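Carry-over of unclaimed bonus draw entries at Skedside Club

Members' Help Forum > Gaming and Promotions > Draw rules

Posted by Ukcombe Social Secretary

I write on behalf of a social group that attends the Skedside poker room each month. Our members accumulate entries in the bad beat jackpot draw, for which one entry is credited for each raked hand in which a card holder is dealt in. At the close of January our group's combined statement showed 3,344 entries. When the February statement was issued the figure had fallen to 1,027, although no draw had been held in the intervening period and no member had redeemed anything.

The cashier's desk has advised that entries "lapse under the general conditions". The conditions displayed at the entrance refer to the expiry of reward points, and are silent on draw entries. The group would be grateful for guidance on the following matters: whether a room may apply a points expiry rule to draw entries, whether the lapsed entries can be reinstated before the next draw, and to whom a formal enquiry should be directed if the desk declines to assist.

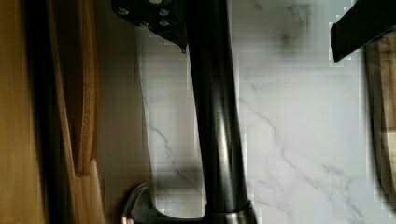

Vol. 21, No. 4

Posted by Cloramano

It is first necessary to establish which scheme the entries belong to. Many card rooms operate two ledgers under the one membership card. Reward points are earned on time at the table and may be exchanged for meals or tournament buy-ins. Draw entries are earned on hands dealt and have no exchange value. An expiry clause drafted for the first ledger does not extend to the second unless the draw rules say so, either directly or by adopting the general conditions.

The group should request a copy of the rules for the draw itself, as distinct from the conditions posted at the door. The clause to look for is usually headed "Eligibility" or "Entry period". Where that clause provides that entries must be earned within a stated period before the draw, the reduction may be correct even though the desk has given the wrong reason for it.

Each member should also obtain an individual statement. A combined figure is of little use in a dispute, as the room's obligation is to the card holder and a group has no standing under most rules of this kind. Requests for reinstatement should be made in writing before the draw takes place — a room will rarely disturb a result once it has been declared.

If the desk declines to assist, the matter should be put to the gaming manager, and after that to the licensing authority in your state or territory. Please retain the January statement in its original form.

Posted by Ait Ali

The same thing occurred on my card. I lost 863 entries and was told they had been moved to the winter draw. They did appear there some weeks later. It may be worth enquiring whether yours have been moved as well, before a complaint is lodged. I do not know the rule for group statements.

Posted by Ukcombe Social Secretary

The replies are noted with thanks. Individual statements have been requested and the draw rules are to be collected from the desk at the next session.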